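Trangate Fund – Student Project Grants
Progress report, second period
Project: Plate handling cell, after-school automation club
Submitted by: Garba Osagie, club lead

Short one this time, we are in the middle of competition prep and I am writing this between sessions. Budget sheet is attached separately. Shout if anything doesn't add up.

Where we are

Simulation work is on schedule. Hardware work is behind. More on that below.

Club has 21 students on the roll, most weeks nearly all of them turn up. Split into three groups since last report: arm motion, deck layout, and scoring/logging. Arm motion is the popular one so we rotate. The deck layout group was small to begin with and has turned into the strongest of the three – they found most of the position errors that were costing us runs.

The task for anyone new on your side: the Casow challenge asks teams to program an arm that moves lab plates between holders and a liquid handling deck, all in simulation for the first round. Points for a clean placement, points off for bumps, drops, and plates put down the wrong way round. Teams get through to the final on the first round score and a written notebook.

What got done

Room model finished. Table, arm, gantry, walls, floor, door. Students built the walls and floor in the first weeks and it took longer than it should have, but they learned the modeling tool on something that didn't matter much, so I'm not sorry.

Deck labels added. Before this everybody had a different name for the same slot and the logs were a mess. Now there is one naming list, pinned up, and the scripts use it.

Well labels on the plates. Small job, annoying job. Makes it possible to tell if a plate is turned the wrong way, which the scoring looks at.

Gripper approach rewritten. Old version came down at a slant and clipped the neighboring plate. New version stops above the plate, straightens up, then goes down. Slower but the bumps have mostly gone.

Logging. Every run now saves the start positions, the end positions and the reason for stopping. The group has logged 2,151 runs so far, lots of them junk from the early weeks. We are keeping the junk, two of the students want to sort it by type of failure for the notebook.

Results so far

Last full test was 168 runs on the version we plan to enter. Placement was good on the standard plates. Clear plates are still the weak spot: the arm gets there but the plate ends up a little off square in its slot more often than we'd like, and then the next move starts from a bad position and it goes downhill from there. Students have two ideas for fixing it (a small nudge after release, or a slower release). Both being tested this week. My money is on the slower release but I have been told to keep out of it.

Shadows were also a headache. One of the overhead views has the arm throwing a shadow right over the plates and our plate finder was reading the edge of the shadow as the edge of a plate. Partly fixed. The students changed the light angle in some of the training runs so it sees more variety. Needs more work.

What is behind

The tabletop arm from Tindik. Ordered on time, first delivery date slipped, second one slipped as well. Latest word is December. We'd planned to have students trying their moves on real hardware by now and they're not. I have moved the hardware sessions to the next period and used the time for simulation. No extra cost to the grant but it does mean one of the outcomes in the original plan (every student runs a move on a physical arm) will be late.

Computers. Four of the ten machines in the lab are too slow for the full room model. We made a cut-down version with no walls and simple shapes, fine for testing motion, no good for the camera work. Students are sharing the faster ones and there is a sign up sheet, which causes arguments.

Two mentor visits from Nowicki were planned, one happened. It was very good – the engineer went through the students' code with them for most of the afternoon and the arm motion group rewrote half of it afterward. Second visit to be rebooked.

Spending

Software and licenses: spent in full.
Mentor travel: half spent.
Hardware: committed, not paid, waiting on delivery.
Competition entry: paid.
Snacks: over. I am covering the diference from the club account, not from the grant.

Next period

Fix the clear plate placement.
Freeze the entry version and stop touching it (I say this every year).
Notebook drafts to me by Tuesday, all three groups.
Hardware sessions as soon as the arm lands.
Second Nowicki visit.
Open evening for parents, students to run the demo themselves.

One request

Could we move the unspent mentor travel money toward 10 extra hours of lab access? The building closes early on club days and the groups lose the last part of every session packing up. If thats a formal change I can fill in whatever form is needed, just send it over.

Pictures from the current build below. Happy to send the log files too if anyone at Trangate wants them, they are large.
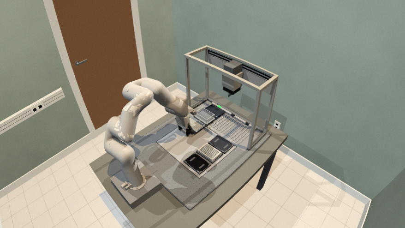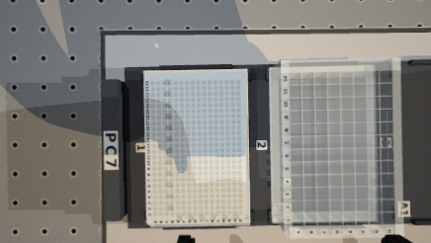 Club simulation, plate handling cell. First: arm and gantry in the room model. Second: deck positions and plates close up.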